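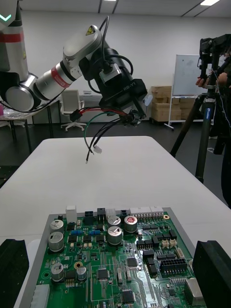
Figure 3. Work table in the shared workshop, with the wire bundle held in the gripper and the board in its metal tray.

4.2 Workshop Setup and Wire Handling

The build was carried out in the Zedham workshop, a shared space used by members of the Ruchti group and by several unrelated projects. Floor area could not be reserved for longer than one session, so everything except the arm had to be set down and taken up again each time. This affected the choice of fixtures more than any other factor. The work surface is a plain white table (Figure 3). The circuit board lies in a gray metal tray at the near side of the table, with a black foam block at each side of the tray. No screws or clamps go into the table top, which the workshop rules do not allow.

The task is to bring a bundle of loose wires to the board and present a chosen connector above its mating part. The bundle is harder to handle than a single cable. In the case shown, a red and a green wire hang together with several black ones. The green wire ends in a small white connector, and one of the black wires ends in a bare tip. Each of these behaves differently when the wrist turns: the connector acts as a small weight and swings, while a free end tends to catch on whatever stands up from the board. The electrolytic capacitors are the main obstacle of this kind. They sit close to the connectors along the top edge of the board, and a path that drops straight down is safe only for the shortest wires.

We therefore split the approach into two stages. In the first, the gripper moves above the tray at a fixed height of 310 mm, measured from the table to the fingertips, and waits until the swing has died down. In the second, it descends at an angle from the far side of the table, so that the hanging ends trail behind the grip point and pass over the row of connectors before they reach the capacitors. The waiting time was set by hand. Wallner tested shorter values and found that the bundle was still moving when the descent began, mostly with the longer black wires.

The grip itself is taken near the middle of the bundle. Gripping closer to the connectors gives better control of one wire but leaves a long loop on the other side, and this loop was pulled against the forearm in 11 of the early trials. A mid-bundle grip avoids the loop at the cost of less certain connector position. The remaining error is corrected from the camera view alone – no force reading is used at this stage.

Tray position was recorded once per session with the Zovmont calibration routine. Between sessions the tray shifted by as much as 9 mm, even with the foam blocks in place, and recalibration was made a required step from November onward. In total, 694 approach motions were logged. Motions interrupted by other users of the room were kept in the log but are left out of the results in Section 5.

Lighting was limited to the ceiling lights of the room. Imhof tried an added lamp beside the table, but reflections from the capacitor tops made the connector edges harder to find, and the lamp was removed.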